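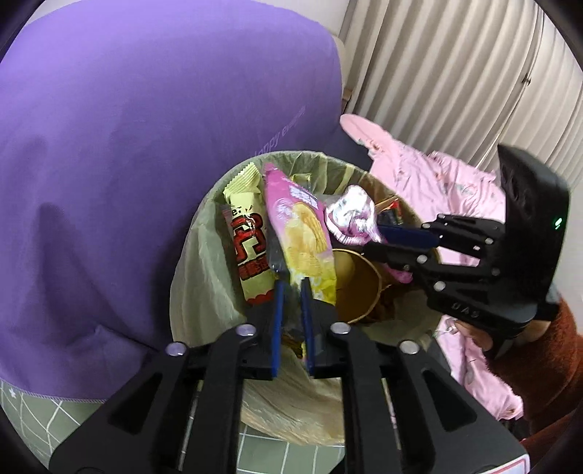 The Case for Household Trash as a First Task

Position essay, Drullmont Shared Workshop
By Nazareno Zuccaro

Members of a shared workshop who propose to build a robot arm are usually asked what the arm will do. The answers submitted to Drullmont over the past two years have been consistent. The arm will stack blocks, or it will sort colored cubes into trays. One proposal would have had it pour a glass of water for visitors at the December open evening. It is the view of this author that the workshop should stop approving such projects as first tasks and should ask new builders to begin with the contents of an ordinary household wastebasket.

The proposal has been called undignified. It deserves a fuller hearing than it received at the last program meeting, where it was given the final minutes before the room had to be locked.

A cube is a poor teacher. It has flat sides, a known weight and one sensible way to be held. A gripper that picks up a cube on Monday's settings will pick it up on anyone's settings, and the builder learns very little about either the gripper or the program that moves it. A snack wrapper has none of these courtesies. It folds when touched. Its crimped end offers a good hold and its middle offers a bad one. Foil returns light in patches that confuse a camera, and a bright printed surface can look like the edge of something else. Two wrappers lying together may be taken for a single object, by a machine and sometimes by a person.

The wastebasket adds difficulties of its own. The opening limits the angles from which a tool can enter. The plastic liner folds over the rim and is easily caught by a finger pad, and a liner lifted with the wrapper brings everything else along. When two grippers work in the same bin they must also keep clear of one another, a matter our members have tended to leave until the final weeks of a build.

For these reasons the Brodine project, which began in this workshop and is now carried on largely in members' homes, adopted hand-held grippers before any motorized arm was built. A person holds one gripper in each hand and performs the task through the same kind of fingers the finished machine will have. The recordings made this way are then used to train the arm's controller. The method is slow and requires patience of the person doing it. It also settles, early and at small expense, a question many builders reach only after they have spent their budget: whether the task can be done with two fingers at all.

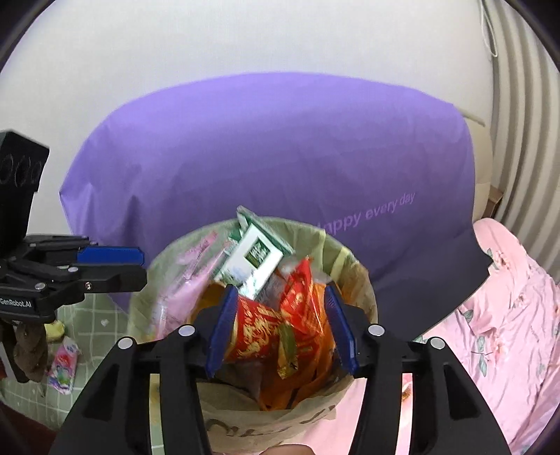
Two hand-held grippers at a lined wastebasket of snack wrappers and small packaging.

The setting is as important as the tool. A bench in the workshop has even lighting, a clean surface and nothing soft within reach. A room in which people live has curtains, bedding that reaches the floor and fabric covers over large items. Builders have asked that such things be cleared away before recording begins. The author would ask them to leave the room as they found it. A controller trained against a plain backdrop has been prepared for a room that few members possess, and the shortcoming will appear on the first evening the arm is taken home.

The Brodine group has now completed 31 recording sessions. Its notes are kept in the workshop office and may be read there by any member. They are untidy, and a number of pages concern nothing except the wear of finger pads. The author found them more instructive than any finished demonstration held at Drullmont. One entry describes an entire afternoon given to the question of whether a flattened carton should be taken by its edge or pushed against the wall of the bin first. The operators disagreed, and both methods were kept.

Three objections have been raised, and they should be answered in turn.

The first concerns hygiene. It is a reasonable concern and is easily met. Dry packaging is sufficient for the purpose. Food remains, glass and anything sharp should be excluded by rule, and the pads should be wiped after each session. The draft rule already circulated says this in plain terms.

The second concerns privacy. Household trash can disclose a good deal about a household, as can the room around it. Here the author would go further than the draft. Envelopes, prescription labels and receipts should be removed before any recording, everyone who lives in the home should have agreed to it, and recordings should be deleted on the request of any one of them. The present wording requires the consent of the member alone. It should be changed.

The third objection is that the task will discourage beginners. Mr. Zanetti, whose judgment on teaching matters the author respects, holds that a new builder needs an early success and that blocks supply one. There is force in this. Of the 14 members who started an arm under the current program, most did stack their blocks. Few went on to a second task, however, and the arms now on the upper shelf in the storeroom were all, at one time, early successes. A beginner who lifts one wrapper out of a bin by hand-held gripper, on the first evening, has also had a success, and has met the real problem in the course of it.

There remains the matter of cost. Mrs. Daron has asked whether the workshop should buy additional hand-held grippers or have members make them. The author favors purchasing one pair for loan and publishing drawings for those who prefer to make their own. Loan periods should be kept to two weeks. A longer period invites a tool to settle in a closet.

The program meeting will take up the revised rule in December. Members who intend to speak against it are asked to spend an hour beforehand with a gripper in each hand and a wastebasket from their own kitchen or bedroom. The loan pair may be reserved at the front desk.

14 shares | 2 comments

Contact the Drullmont Shared Workshop office | © Drullmont Shared Workshop. All rights reserved. | Back to top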